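Gripper change and fingertip setup, Harasym cell

These pages collect pictures and notes from the Harasym cell, where one arm picks molded caps off a table and drops them in trays. Nazar Semeniuk keeps the cell running and I write up the changes. This page covers the gripper work done in March, after the fingertips began closing unevenly. Older pages deal with the tray feeder and the guard door.

We set up every gripper change in the simulator first. The model is plain: arm, gripper, a flat floor, and a part or fixture when we need one. Colors and surface finish don't match the shop. The link lengths and the tool frame do, and those are what we copy over.

The tool file is called Undent. Version 2 had the old finger offset in it, so a straight move down on the screen ended up nearly 3 mm off to one side at the table. Version 3 has the offset measured again from the flange face. If you load a program saved before March, check which version it calls.

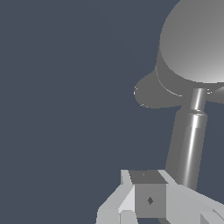 Gripper in the simulator, low down next to the tall stem with the domed top.
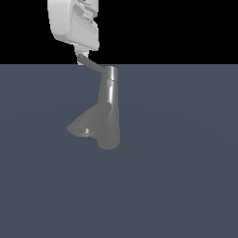 White arm link with the gripper hanging under it, fingers apart and nothing held.

Once the tool file is right, the work on the real arm takes most of a morning. Arsen Lysenko did it this time and I kept the notes.

Run the arm to the service position and lock out the cell at the main panel. Bleed the air before touching the fittings. The gripper is held by four screws on the wrist plate, and the one nearest the cable clip needs the short key. Support the gripper with your other hand while the last screw comes out. It drops farther than you expect.

Wipe both mating faces. Ours had a ring of dried grease on the wrist side, thick enough to feel with a fingernail, and Arsen thinks that was half the trouble. The dowel pin stays in the wrist. If it comes out with the gripper, put it back before you go on.

Fingers go on after the body is tight. Close them by hand on the 80 mm gauge block and look for light on either side. We had a gap on the left one, so it came off again and got a shim from the Jerex kit — the thinnest in the box. After that the block sat square.

Reconnect the air, turn the power on and run the Draltelow check program at low speed. It opens and closes the fingers 122 times and stops with an alarm if a stroke is out of limits. The first run stopped early on a loose sensor plug. The second went to the end.

Settings as left:
Tool file: Undent, version 3
Shim: one, left finger
Check program: passed on second run
Approach speed: unchanged

Two things still open. The cable clip on the wrist is cracked and is being held with a tie for now. The spare finger set in the drawer is the old length, so don't fit it without changing the tool file back. Nazar has put a red tag on the bag.

Next page: tray feeder belt and tension.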